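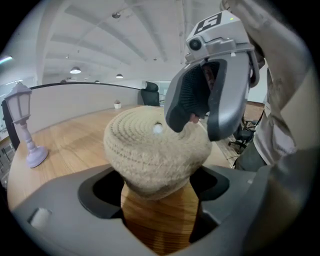
Foltmont Classic Motor Club, Press and Events Team

FOR RELEASE IN FEBRUARY

Foltmont club opens entries for spring run for older vans and pickups

The Foltmont Classic Motor Club is now taking entries for its spring run, which this year is limited to light commercial vehicles built before 1980. Vans, pickups, panel trucks and campers based on a van body are all eligible. Cars will be welcome at the finish but cannot take part in the run itself.

The route is 34 miles long and starts and ends at the Sastry show field. It stays on two-lane county roads the whole way. The only long climb is on the back half, and there is a pull-off at the top for anyone who needs to let an engine cool down. The first vehicle leaves at 9:30 a.m., with the rest following at one-minute intervals. Older and slower vehicles will be sent out first.

"We have had owners of vans asking for this for years," said Yamuna Gounder, events secretary. "They come to the summer show and get parked behind the sports cars. This one is for them."

Entry is limited to 200 vehicles. A vehicle does not need to be restored, and work trucks that still earn their keep are encouraged. Each one must be registered, insured and able to hold 40 miles per hour on level road. Vehicles with six-volt electrics are accepted, but owners should check that brake lights and turn signals can be seen in daylight. Drivers whose vehicles never had turn signals may use hand signals.

Route marshal Ravindran Thomas will lead a brake and tire check at the gate from 7 a.m. Tires with cracked sidewalls will not pass, whatever the tread depth. A recovery truck from Stimero will follow the last vehicle and carry water, fuses and a compressor. Stimero is also supplying the fuel cans for the pull-off.

Three awards will be given at the finish: oldest vehicle, longest distance driven to the start, and best original paint. Weidong Cui, whose 1958 panel truck won the paint award at last summer's show, will judge that class and is not entering.

The show field opens to spectators at noon. Last summer's show at the same site drew 2,000 people, and parking will again be on the east side, with the gate off the mill road. Dogs on leashes are fine. The parts swap will run along the fence, and sellers can set up from 8 a.m.

Entry forms are on the club's website, which is run by Hostside, and paper copies can be picked up at any monthly meeting. Please include a photo of the vehicle and the year it was built.

Press contact: Gopinath Raju, Foltmont Classic Motor Club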